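# Montoya 36 Bench Stand for Laparoscopic Training

The Montoya 36 is a stand that holds things still. It holds a box trainer, a practice pad, or a tray of chicken thighs at the height of a real operating table, and it goes on holding them while a second-year resident leans on it and sighs.

Surgical trainees put in long hours on simulators, and plenty of those simulators sit on whatever furniture the department was throwing out. We have seen a very good box trainer on a filing cabinet. Ottilie Auer, who designed the Montoya for Drorkport, learned to suture on a piano bench and still has opinions about it.

## What it does

The top plate adjusts from knee-scraping to chin height with a foot pedal, so your hands can stay on the instruments. It tilts 30 degrees in either direction, for anyone practicing head-down positions or trying to find out where the glare is coming from. The 4 locking casters lock. We mention this because we have owned the other kind. 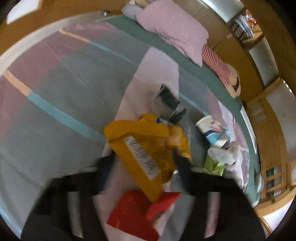

Clamps along both sides take most common box trainers, including the Wonmont and the older Homomach models with the odd feet. If yours has odder feet than that, send us a photo and we'll tell you which bracket to order.

## Specifications

- Top plate: 36 inches wide, stainless steel, raised lip on all sides
- Tilt: 30 degrees each way, stepless
- Side clamps: 4 supplied, extras sold in pairs
- Camera arm: optional, fits either side
- Warranty: 3 years on the frame, 3 months on the foam hand rest, which people chew for reasons of their own

## From the skills lab

"The old table wobbled and the residents blamed it for their knots. We replaced the table. The knots have not changed much, but the conversation is shorter." (Ntombi Makhubela, skills lab coordinator)

## Before you order

The stand ships flat in one heavy box. Assembly takes two people and the hex key taped under the plate. Please look under the plate before calling Rostam Shahbazi in support, who is patient but keeps a tally.

The Montoya 36 is training equipment. It isn't sterile, it isn't rated for patients, and it should stay out of the operating room, however nicely it would match.

Quotes for teaching hospitals go through Parviz Arabzadeh in sales. Orders placed in December ship in the new year.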